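Household Water and Dishwashing: Course Handout, Unit 4

By Marloes Verhoeven
May 2020
Reading time: 6 min

This handout goes with the fourth lecture in the Home Economics and Domestic Technology course. It covers what happens to a dirty plate between the table and the cupboard: water, heat, detergent, and time. Read it before the practical session and bring your meter readings.
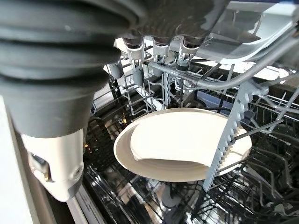
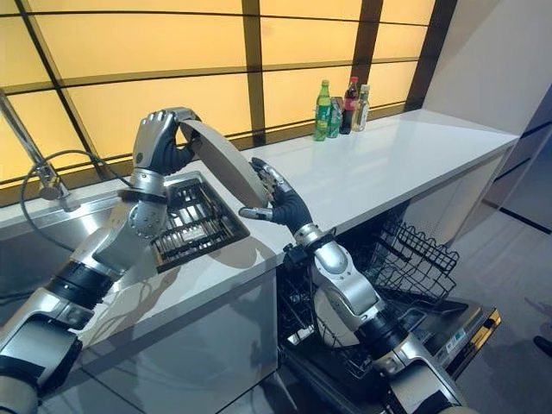 1. The four factors

Every method of washing dishes relies on the same four factors. They are mechanical action, chemical action, temperature, and time. If you cut back on one, you have to raise at least one of the others to get the same result. Textbooks usually draw them as a circle cut into four parts. When one part shrinks, the others grow to fill the space.

Washing by hand uses a lot of mechanical action (the brush or sponge) and not much time. The temperature is limited by what skin can stand. A dishwasher has no brush. Its mechanical action comes only from water sprayed through the arms, which is weak compared with scrubbing. It makes up for this with hotter water, stronger detergent, and a much longer cycle. Students often ask why the economy program runs longer than the normal one. The economy program heats the water less, and heating is where most of the electricity goes. The time goes up to pay for the lower temperature.

2. Types of soil

"Soil" is the trade word for anything on a dish that should not be there. For this course we use four groups.

Starch: rice, pasta, potato, oatmeal. Starch swells in water and sets hard when it dries. Cold or lukewarm soaking works well.

Protein: egg, milk, meat juices. Protein sets when heated. Very hot water straight onto raw egg makes it harder to remove. Rinse cool first.

Fat: butter, oil, gravy. Fat softens with heat and needs a surfactant to keep it in the water. Cold water alone just moves it around.

Color and tannin: tea, coffee, tomato. These are mostly a matter of stain and need an oxygen bleach or patience.

Most real plates carry all four at once. That is why detergents are mixtures.

3. What is in the detergent

Hand dishwashing liquid is mainly surfactant. It foams, and people like it to foam, but foam does very little of the cleaning. Machine detergent is built differently. It must foam hardly at all, as foam cushions the spray and can make the pump draw air. It contains alkaline salts, enzymes for starch and protein, an oxygen bleach, and something to bind the calcium in hard water. Never put hand dishwashing liquid in a machine.

Enzymes work slowly and prefer warm water over very hot water. On a short hot program they have little chance to act. On a long warm program they do much of the work on starch and protein.

Rinse aid is a separate product. It lowers the surface tension of the last rinse so that water runs off in a sheet and does not dry in drops. Plastic holds little heat and dries badly with or without it.

4. Hard water

Hard water leaves a white film of scale on glass and on the heating element. Many machines have a built-in softener that has to be regenerated with salt. Use coarse dishwasher salt only. Table salt often has additives and its fine grains can clog the softener. Set the hardness level according to the figure from your water supplier. In Urthorpe the supply comes from two sources and the level differs between the upper and lower parts of town, so check your own street.

If glasses come out cloudy, wipe one with a little vinegar. If the cloud goes away, it was scale, and the softener setting or salt needs attention. If it stays, the glass itself is etched and nothing will bring it back. Etching is more common where the water is soft and the dose of detergent is too high.

5. Worked exercise: household consumption

Last November the students of this course kept a dishwashing log at home. Taken together they recorded 638 washes. The log sheet had columns for method, program, load (full, half, or less), and whether dishes were rinsed under the tap first.

Use these steps for your own log.

a) Read the water meter before and after each wash, with no other tap running.
b) Subtract the first reading from the second. If your meter shows cubic meters, multiply by 1000 to get liters.
c) Divide by the number of place settings washed.
d) Keep tap rinsing in a separate column.

Suppose a hand wash of six place settings uses 18 liters. That gives 3 liters per place setting. If a machine uses 13 liters for the same dishes, it comes to a little under 2.2 liters per place setting. Now add the water used to rinse the plates at the tap before loading. In many logs this step cancelled the difference completely. Scraping into the bin uses no water, and for most soils it is enough.

Hendrik Michiels pointed out in discussion that liters are only half of it. A hand wash in cool water may use more water and less energy. Write down both, and say in your answer which one you are comparing.

6. Loading

Dirty surfaces should face the spray. Plates should not touch each other. Deep bowls are tilted so that water drains out of them. Before starting, turn each spray arm by hand and make sure that no handle or tall plate stops it. Sharp knives, cast iron, and unlacquered wood stay out of the machine.

Unload the lower rack first. Water collected in the hollow bases of cups on the upper rack will otherwise drip onto dry plates.

7. Care of the machine

Clean the filter regularly. It lifts out on most models, often after a quarter turn. Wash it with a soft brush under the tap. Wipe the door seal, especially along the bottom, where the spray does not reach. Run a hot program once in a while if you normally use the economy program, since fat builds up in the drain hose at low temperatures.

8. For the practical session

Bring your completed log, one plate with dried oatmeal on it, and one with dried egg yolk. Prepare them the evening before. Benjie Evangelista will hand out the soaking times. Work in pairs and label both plates on the back.

Questions about the log sheet go to Delia Palma.

Related handouts
Unit 2: Reading Utility Meters
Unit 3: Soap, Surfactants, and Skin
Unit 5: Laundry Temperatures and Fibers
Unit 6: Food Storage and the Refrigerator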